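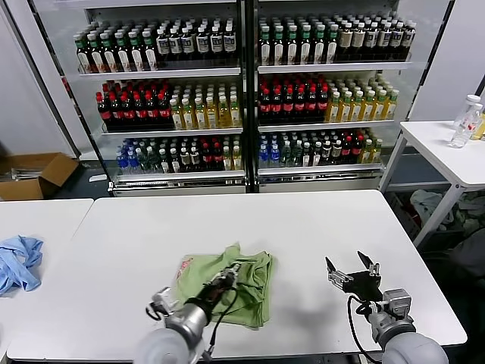

## Shirt folding, progress to November

Prepared for Fudach, as the funder of the Saven laundry and uniform room.

The short version: the folding is happening, the standard is patchy, and I'm not ready to tell you the money has bought what the proposal said it would. The Lostar plan promised a flat, shelf-ready stack by the end of the first stage. What we have is a stack, and you can tell which shirts were done early in the shift.

We checked 47 shirts against the agreed fold (sleeves in, hem square, collar flat). Of those, 13 had to be opened up and started again. I'd have accepted 4. The usual fault is a sleeve or hem left riding up at one corner, and once a shirt like that goes into the pile the next one slides off it.

## What has been done

- The two white tables are set up side by side, one for the shirt being folded and one for whatever is waiting. It works well enough when the waiting shirt is laid out. When it's dumped in a heap, the creases go in before the folding starts.
- A written fold sheet has been drawn up. I doubt it gets read. The steps are in the right order but the sheet says "smooth the fabric" three separate times and never says in which direction.
- The light green shirts are now done as their own batch. They were chosen because they were supposed to be the easy ones. I've seen nothing to suggest they are, and I'd be wary of any timing based on them alone.
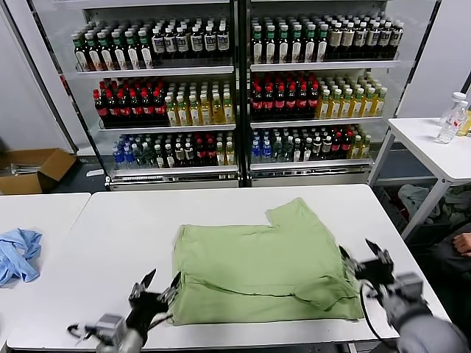 ## What is still a problem

The last tuck. A shirt can be brought to a fair rectangle and still have a flap standing up along the top edge and a loose overlap at a bottom corner. Shawky, who supply our shelving, count that as folded. We don't, and the shelf depth they quoted us only works with a flat shirt. I've asked for the measurement again in writing.

The location is the other thing. The tables are in front of the drinks fridge, and while the stock in it is tidier than our shirts, people want to get at it. The original plan treated this as a temporary spot. I can't find anything that says when temporary ends.

## Money and next steps

Spending is within the budget for the stage. I'd put less weight on that than the last report did, as the second order of shelving hasn't been placed and the rework time isn't being charged to anything.

Before the next payment I'd like to see:

1. The same check repeated on 47 shirts, with the light blue ones included.
2. The fold sheet rewritten to 2 pages at most, with the last tuck given its own step.
3. A decision on where the tables go.

If the redo figure hasn't come down by then, my recommendation will be to hold the shelving order.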